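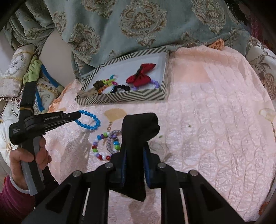

March, 7:40 am, dye bench

Madder again. Batch 6 came out of the pot last night and it's closer to Siebe's reference than anything so far, still a shade too brown. Rinsed twice, hung on the back rail. Don't judge it till it's dry - I did that with batch 4 and wasted a whole morning.

Recipe as run:
wool yarn, the Michiels two-ply, 137 g dry
alum at the usual rate, cream of tartar left out this time
soaked overnight in the mordant, lid on
madder from the Tollthorpe sack, ground fine
heat up slow, held an hour, left to cool in the pot

Brown is almost certainly from the heat. Thermometer read 71 C when I came back from the phone and I wanted it under 65. Annelies thinks it's the water. Could be both. She has rainwater in the barrel at her place and will bring a can over, so next pot is split: half tap, half rain, same yarn, same everything. Should of done that at the start.

Chalk - forgot to write down how much went in batch 5. Guessing a level teaspoon but that is a guess, so treat 5 as no good for comparing.

Second bath off the same madder gave a soft peach. Nice, nobody asked for it, but keeping 2 skeins aside for Ynyr who wants something pale for the sample blanket. Third bath hardly worth the gas.

Light test: cards from batch 3 have been in the south window 46 days now. Madder holding up well. The cochineal strip next to it has gone a bit blue along the open edge, no idea why. Weld has faded more than I'd like. Leave them up till the end of the month and then cut and file with the covered halves.

To do
- order alum, we're nearly out
- scrub the enamel pot before anyone puts indigo in it (Bevan!!)
- new batteries for the small scale, it drifts
- ask Eusebio wether he simmers his roots whole or chopped
- label the skeins on the back rail BEFORE they come down

11:15 - batch 6 dry at the ends, redder than it looked wet. Putting it down as a maybe.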